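핸드그리퍼 비교 시험 참가자 모집

브라르카우(Brarkau) 조작실험팀에서 손에 쥐고 쓰는 그리퍼의 핑거 패드를 비교할 참가자를 찾습니다. 로봇을 다뤄 본 경험은 없어도 됩니다.

하는 일: 그리퍼로 탁자 위의 생수병과 머그컵을 집어 옮기고 내려놓습니다. 패드 3종을 번갈아 쓰며, 한 사람이 100회씩 진행합니다. 한 회가 끝날 때마다 잡기 편했는지 짧게 기록합니다. 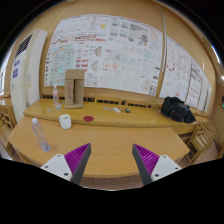
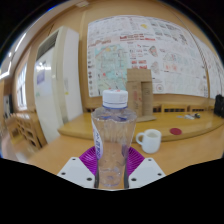
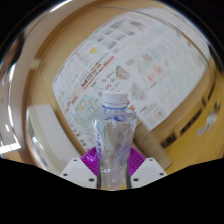 지난 시험에 참가한 보니파시오 페냘베르 씨는 병보다 머그컵이 훨씬 까다로웠고, 손잡이 방향에 따라 손목을 꽤 틀어야 했다고 전했습니다. 패드를 바꾼 직후에는 힘 조절이 달라지니 연습 시간을 더 달라는 의견도 남겼습니다. 이번에는 패드를 교체할 때마다 연습을 먼저 합니다.

자격: 만 19세 이상, 손이나 손목에 통증이 없는 분. 왼손잡이도 지원할 수 있습니다.
장소: 달라노관 551호
마감: 2024년 5월 21일 오후 6시
지원 방법: 551호 앞 신청서에 이름, 연락처, 주로 쓰는 손, 가능한 시간대를 적어 접수함에 넣어 주세요.
담당: 마이테 피게로아

일정은 마감 후 개별 연락드립니다. 시험 당일에는 반지와 손목시계를 빼고 와 주세요.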